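Simulation Cell Technician, Door Handling (full time, Tidport)

Kelomel is hiring a technician to set up and look after one simulated work cell, in which a gripper opens and closes household doors. 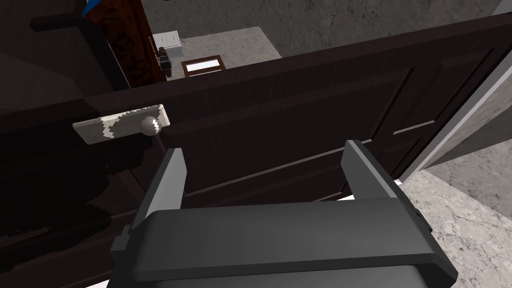

The cell runs on our Catix software and has its own rack of machines at the Tidport office. It has been in service since December and runs day and night. The person who gets this job will be responsible for keeping it running and for fixing it when it stops.

What you will do

Check the overnight log at 7:30 a.m. and restart any stalled runs. A full batch is 1,000 door openings.

Reset the gripper model after each batch: finger opening, wrist angle, starting distance from the knob.

Look after the door library, which now holds 548 doors. Hinges bind, knobs get loaded with the wrong turning range, and collision shapes drift away from what is drawn. You will find these faults, repair them and write down what you changed.

Adjust contact and friction settings when the fingers slip on a round knob or push through a door panel.

Work through the repair backlog. It stood at 2,093 tickets at the last review, and many of them are duplicates.

Swap drives and fans in the rack as needed. You should be able to lift 22 pounds.

What we need

Two years of work with robot cells, either simulated or on a shop floor. You should be able to read and edit joint and collision files by hand and write short scripts. A degree is not required. Experience with Wuisan controllers is helpful, because the same gripper settings are later loaded onto them.

Hours and pay

Days, 7:30 a.m. to 4 p.m., with one on-call night every other week. On-call nights are paid separately. Pay depends on experience and is discussed at the first interview.

How to apply

Send a resume and a one-page account of a fault you traced and repaired to the Kelomel hiring desk in Tidport. Applicants we invite will spend two paid hours at the cell working on a door with a known fault.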